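Preguntas frecuentes sobre el Festival de la Cosecha de Rurnville

Volvemos en octubre con el evento de temporada que más nos gusta preparar, y el foro ya está lleno de dudas. Hemos juntado las que más se repiten. Si juegas desde hace años puedes saltarte las primeras, aunque este año hay cambios en las recetas y merece la pena echarles un ojo.

¿Qué necesito para empezar?

Tener una cuenta de nivel 39 o superior y haber terminado la misión del molino en Warside. El portal aparece junto a la fuente, justo detrás del puesto de flechas. Si no lo ves, cambia de servidor y vuelve a la plaza; a veces tarda en cargar.

¿Puedo participar con una cuenta gratuita?

¡Sí, entera! Las misiones, la pesca nocturna, el concurso de tartas y la tienda están abiertos a todo el mundo. Lo único reservado a suscriptores es el segundo hueco de mascota, igual que el resto del año.

¿Cómo se consiguen las calabazas de ámbar?

Hay tres maneras: cosecharlas en los huertos del este, ganarlas en las carreras de carretas o recibirlas de los espantapájaros cuando les llevas un sombrero. La carrera da más calabazas por minuto, pero los huertos son una delicia para jugar con un café al lado y la música puesta (este año hay dos temas nuevos y el del atardecer es precioso).

¿Hay un límite diario?

50 calabazas por personaje. El contador se reinicia a las seis de la mañana, hora del servidor. Las que ganes por logros no suman en ese límite.

¿Qué hace la sopa de Fashola?

Cura 90 puntos de vida y te deja correr sin gastar energía durante un rato. Se cocina con una calabaza de ámbar, dos puerros y una pizca de sal gris. Ojo con el fuego: en hoguera se quema muchísimo más que en la cocina de la posada. Si se te quema obtienes «sopa triste», que no cura nada pero tiene un texto de examen muy bueno. Guardad una.

¿Las sopas se pueden vender a otros jugadores?

No. Los ingredientes normales sí, la sopa terminada y las calabazas no. Lo que te sobre al cerrar el festival se queda en el banco y se podrá usar el año que viene.

¿Qué recompensas hay en la tienda?

El sombrero de paja con cuervo, el farol de mano, la capa de hojas (¡por fin en versión roja!) y la mascota Wovitz, un erizo que rueda detrás de ti y se hace una bola cuando entras en combate. Wovitz cuesta 253 calabazas, así que conviene empezar pronto si lo quieres. La capa verde del año pasado sigue a la venta al mismo precio.

Ya tengo el sombrero del año pasado. ¿Me lo vuelven a cobrar?

No. Habla con el tendero con el sombrero en el inventario y te desbloqueará la variante con cuervo.

¿Qué pasa si muero en el laberinto de maíz?

Reapareces en la entrada con todo tu equipo. Pierdes las mazorcas que llevaras encima, nada más. Los atajos que hayas abierto siguen abiertos hasta que salgas del laberinto.

¿Puedo hacer el laberinto en grupo?

Claro, de dos a cinco jugadores, y es mucho más divertido. El jefe final ajusta su vida al número de participantes y cada uno recibe su propio cofre. Poneos de acuerdo en quién lleva el farol antes de entrar, que luego vienen las prisas.
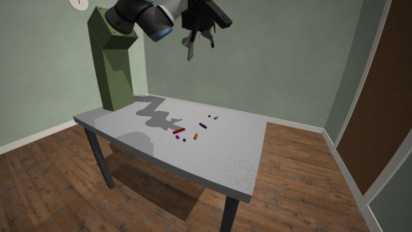 Mesa y brazo robótico, imagen generada por ordenador.

El juego se me cierra al cruzar el portal, ¿qué hago?

Casi siempre se arregla vaciando la caché del cliente y reiniciando. Si usas el modo de sombras altas, prueba a bajarlo a medio antes de entrar. Si el problema sigue, escribe al soporte desde el menú de ajustes con el nombre del servidor y la hora del cierre.

¿Se puede jugar al festival desde el móvil?

Sí, todo menos la cámara libre. Las carreras van muy bien con los controles táctiles si activas el giro asistido.

¿Cuándo cierra la tienda?

Cuando termina el festival, el portal desaparece pero el tendero se queda unos días más en Warside para que gastes lo que te quede. ¡No apures hasta el último momento con el erizo!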